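战场公园里的团部纪念碑找不到，旧坐标还能用吗？

Bogdan Kurek　发表于 2024年9月11日

八月去了一趟内战战场公园，想找148团的纪念碑。手里是一本旧导览册，上面的坐标只写到分，没有小数。我按导航走到路边的停车处，附近只有两门炮和一块连队的侧翼标石，来回走了25分钟也没看到主碑。请问是坐标不准，还是碑被移走了？下次去应该怎么找？

Wojciech Marciniak　3个回复

只写到分的坐标误差很大，纬度差一分就是将近两公里，基本只能告诉你在公园哪一片。侧翼标石一般立在该团阵线的左右两端，主碑多半在两块标石之间。沿着阵线走，看到第二块标石再往回找。另外有些碑正面朝向当年的敌方，从车道上只能看到背面，字都在另一侧。

Lech Pawłowska

去游客中心问就行了，他们有图。

Tudur Prydderch

补充几点，我找碑时的顺序：

1. 出发前查公园的纪念碑名录，记下编号和所在的路名。碑如果迁过，名录里通常会注明年份。

2. 坐标换成十进制度数再输入手机，西经要加负号。很多人错在这一步。

3. 中午在野餐区休息，顺便把瓶罐分类扔掉，塑料瓶和易拉罐分开放。
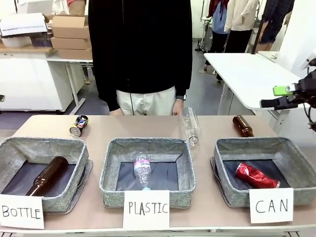 4. 下午光线斜，风化的碑文比较容易读。拍正面和背面各一张，再拍一张带路的远景，方便以后核对位置。

5. 记录时写清楚在路的哪一侧、朝哪个方向行驶时能看到，比单写坐标有用。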